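Budgeting for a second pair of handheld grippers

November 2023

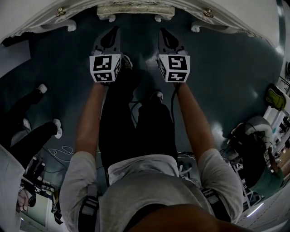 The October quote from Terby came to 966 euros per pair, without cables. I had put 900 in the plan, so the second pair was over budget before shipping. Plika is cheaper on paper but sells the fingers separately, and a spare set adds around 300.

Items I had left out of the first version:

Spare cables. They run along the forearm and bend at the same point every time.
Printed marker cubes. A scuffed face is a lost face as far as tracking goes, so I now budget 2 spares per gripper.
Harness straps in more than one size.
Calibration time. Marichka Hutsuliak books half a day per new pair and I have stopped arguing.

Gunnel Vik asked whether we could rent instead. Over a short project, yes. Ours runs into spring, and the rental passes the purchase price well before that.

The order goes to Terby once the cable price is confirmed in writing. Storage cases are still open.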